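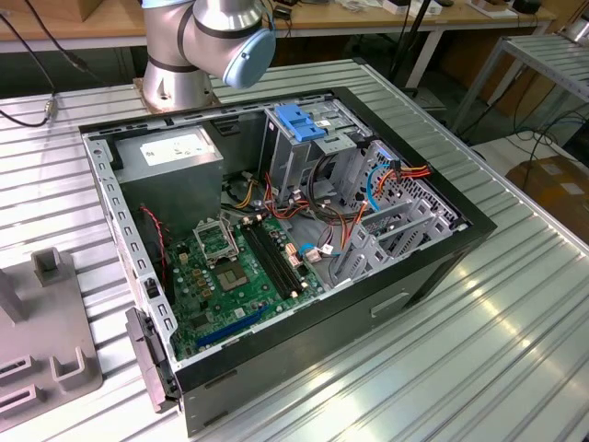
Stripping old office towers before recycling, what order do you go in?

ccuesta
We have 43 of these to get through before the end of August. All the same Randex desktops from the old Cerham office. I've been laying each one on its side, panel off, and taking out the CPU and the memory first. After that I get stuck on whether to do the drive or the power supply next. The wiring is what slows me down. On this one the socket bracket is up and the memory slots are clear, but there is still a tangle of wires over the fan next to the power supply, and I can't get a screwdriver in there without moving all of it. What do other people do?

gervasio_o
Drive first, every time. If the machine gets set aside for some reason, at least the data is already out and in the locked bin. The power supply can wait.

carysprice
I do it the other way. Power supply first, and the thick bundle comes out with it. Once those cables are gone you can see what you have left. I did 300 machines like that at Sirnwood and the drives were much quicker to pull at the end.

gervasio_o
You still have to unplug the drive to get the bundle out, so why not take it then?

carysprice
Unplugging is a second. Getting a drive out of a tight cage with cables in the way is not. Depends on the case, I guess.

ccuesta
These have blue plastic latches on the cage, so no screws on that side. 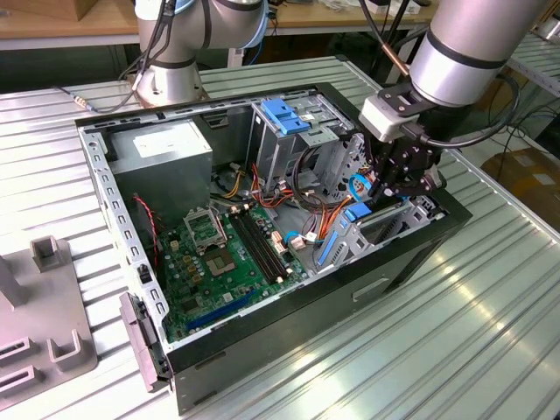

I tried Carys's order on three of them last night and it went OK, except that the board connector was very stiff. I ended up rocking it side to side and I'm not sure that was good for the board. Do the boards have any resale value without the CPU, or am I being careful for nothing?

jfigueroa
Some. Close the bracket over the socket before you stack them. Bent pins or scraped pads and a buyer will send it back. We were getting a fair price for clean boards at Henríquez, but only if the sockets were covered.

hgarrido
I wouldn't bother with the boards. By the time you've cleaned, bagged and listed one, you've spent more than it's worth. Scrap by weight and move on.

jfigueroa
For one or two, sure. He has a whole batch of the same model, so that's one listing.

gervasio_o
Back to the drives. Whatever order you use, write down the serial as soon as the drive leaves the case. Don't put it in a pile to do later. I once had 30 in a box and no idea which tower they came from.
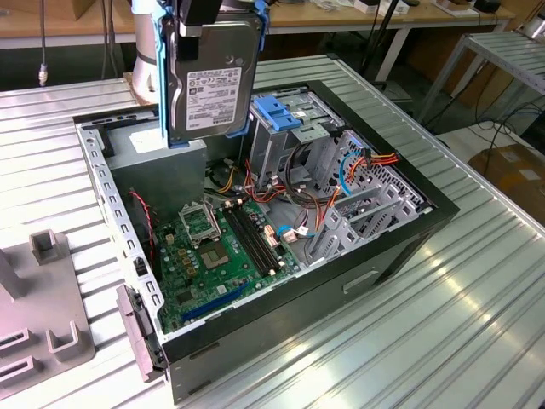
3.5-inch drive over the case, label side showing

ccuesta
Good point. I've been writing the tower number on masking tape and sticking it on the drive, but not over the label. Serials go in a spreadsheet.

hgarrido
Tape falls off. Paint marker.

carysprice
Tape is fine if they're going to the shredder the same week.

ccuesta
One more question on the cables. Keep or toss? I have a big bag of SATA cables already. 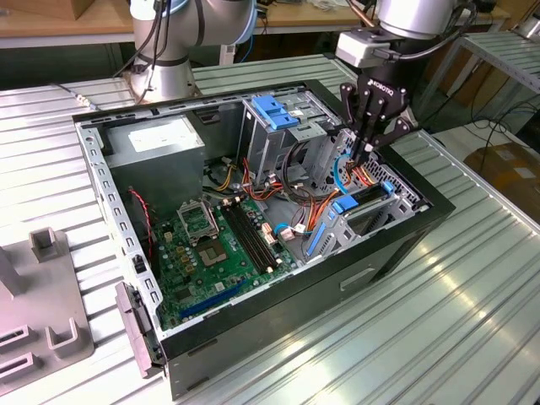 Power cables by the drive cage, light blue SATA at the right

jfigueroa
Keep the SATA cables if the clips are good. The power cables stay with the supply anyway unless yours are modular.

hgarrido
Toss them. Copper goes in the wire bin and it adds up. Our place had 3000 SATA cables on a shelf and I never saw anyone take one.

ccuesta
Not modular. I'll keep one bag and send the rest with the wire. Going to do the next ten drive first and time it against the other way, will post the times here.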